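About us

Hello, and thanks for wandering over to this page! I run Fokden, a small shop and hire library for everyday objects. Cups, bowls, boxes, padlocks, little cabinets, cloths, hooks, tins. If it fits on a table and somebody might want to pick it up, open it, fill it or fold it, there's a fair chance I've got one on a shelf.

It started as a box of bits under my desk in Bakstead. I was forever being asked for "something with a knob" or "a bowl that isn't round" by people putting together activity tables, window displays and practice sessions, and I kept saying yes. The box became a cupboard, the cupboard became the back room, and the back room is now 309 square feet of shelving with me in the middle of it. We hold 2,000 objects at the moment (I say we, but it's me, plus my sister on packing days).

What's on the shelves

People expect rare things and then go home with a plastic cup. I love a plastic cup! The tall tapered ones are our most borrowed item by miles, red especially, and they sit very nicely next to the small wooden drawers and cabinets. I look for pieces with a good plain shape and one part that's satisfying to hold, like a round pale knob on a red front, or a nice big shackle on a padlock. Cloths go out with nearly everything, and the red-orange one is always the first to be asked for.
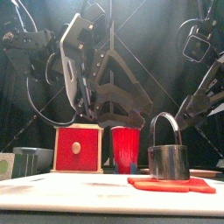

How we put a set together

You tell me what the table is for and I pick the things. I usually start with one tall item and one heavy-looking one, then add something soft. After that I fuss. A light blue oval bowl beside an upright box in pale wood is a pairing I come back to again and again (the box has a narrow slot across the front, so you can post things into it, and everybody wants a go at that). Both show up beautifully on a black surface, so if you've got a dark table, do tell me.

Our standard set is the Jusia, which has a bit of everything. The Lawal is the bigger one, with more boxes and more things that open. You can swap items in either, and I don't charge for changing your mind before it's packed.
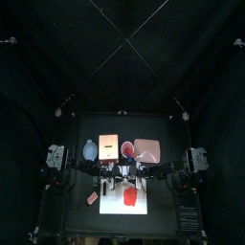 Hiring, buying and bringing things back

A Jusia set is £135 for a month, including the crate. Most single items can be bought outright as well, just ask me for the list. Please send things back wiped and dry, with the cloths folded on top, and pop any small keys in the envelope. Scuffs are fine. I've a tin of wax and a lot of patience.

If something gets broken, tell me and I'll find another. I'm at car boot sales from April onwards anyway and I never come home empty-handed.

Come and have a rummage

The shop is open from 10 am until 4 pm, up the side passage next to the bakery. Ring the bell twice, as I'm often at the back with the radio on. Parking is easier behind the library, and there's a trolley by the door if you're collecting a full crate.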